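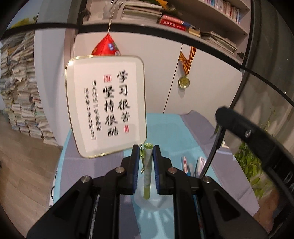

Workshop tips: working next to the new grippers

Millden put grippers on the packing and sorting tables in March, and the job has changed more than the floor plan has. Less lifting, more setting up. These tips come from people on both shifts.

Lay a cloth. Small parts roll on a bare tabletop, and a gripper can't chase them. Pull the cloth flat before you start and tape down the corners.

Stand narrow things upright with a finger's width of space on each side. Hanna Mykhailiuk sets out pens and tubes this way and has far fewer stops than she did in the first week.

Wipe the finger pads at the start of the shift. Ribbed pads hold dust and bits of label glue. A damp rag is enough. Skip the solvent - it hardens the rubber.

Check the screws at the joints on Saturday, when the line is down. Snug is fine. If one keeps working loose, tell Rachid Benmoussa and don't tighten it again yourself.

Keep your hands out while the fingers are closing, even if the item is crooked. Stop, straighten, start again.

Take turns. Watching a gripper is tiring in a different way from packing by hand, and most of us get sloppy after an hour. Isla Rennie's table swaps every 40 minutes.

Write down what it drops. A pencil and a pad will do. Item, time, how it was standing. The notes go to Didier Leclerc, who changes the settings.

Hand packing is still on the schedule for odd shapes and rush orders. If you want to keep those shifts, put your name on the sheet by the time clock.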